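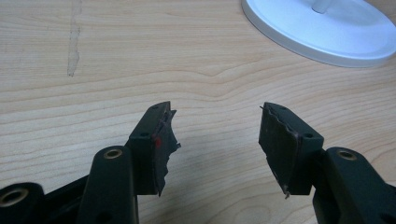 How do I keep the papers for an inquest in order at home?

Use one ring binder, put everything in date order, and number every page in the bottom corner before you lend it to anyone.

I love a good binder, so bear with me! When my uncle's inquest was coming up, our family had letters in three kitchen drawers, emails on two phones and a shoebox that kept moving between houses. One weekend of sorting fixed nearly all of it, and these are the tricks I'd use again.

Clear the biggest table you have and wipe it down first (crumbs and toner do not mix). Make piles by month, oldest on the left. Don't read as you go. You'll want to, and you'll lose the whole afternoon.

Number in pencil until the order is settled, then go over it in pen. Our bundle came to 300 pages and I renumbered the middle of it twice, so the pencil earned its keep!

Take out staples with a flat remover, never your fingernails. Paper clips leave rust marks over the years, so plastic ones are nicer for anything original. Originals go in clear pockets and stay at home. Only copies travel.

Keep a call sheet taped inside the front cover: date, time, who you spoke to, what they said they'd send. Mine starts on 12th May with a call to the coroner's office, and I looked at that one line more than any other page in the binder.

Receipts fade faster than you'd think, especially the shiny kind from parking lots and copy shops. Photocopy them the same day and write the amount on the copy.

Write your questions for the hearing on index cards, one to a card. You can shuffle them on the table until the order feels right, and other relatives can add their own without scribbling over yours. We ended up with 6 good ones after merging the repeats. Ronaldo Bragança, my neighbor in Minham, used colored cards for his family's, a different color for each witness, and I wish I'd thought of it.

A binder with a wide spine stands up by itself on a shelf. Label it on the spine and the front, and put your phone number inside in case it gets left on a bus.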